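Hatstead sorting room moves to flat folding

The Hatstead clothing reuse center has changed the way it prepares knitwear and tops for storage. Since 29th October, garments have been folded flat on large white tables and stacked by size – hangers are now kept for coats only.

The change follows a trial in June, when 1,888 items were folded to a single pattern set out by Skedent, the center's storage supplier. Sleeves go behind the body and the neckline stays at the top.

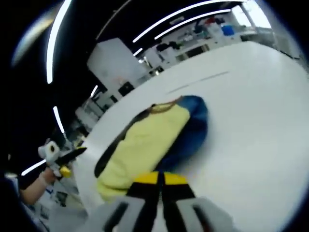

A folded color-blocked garment in yellow, blue and black, with a brownish-orange ribbed neckline.

Shelving for 2,000 folded items has been fitted along the rear wall, and 627 places were filled in the first week. Items with damaged seams go to the repair bench before folding. Drop-off hours are unchanged.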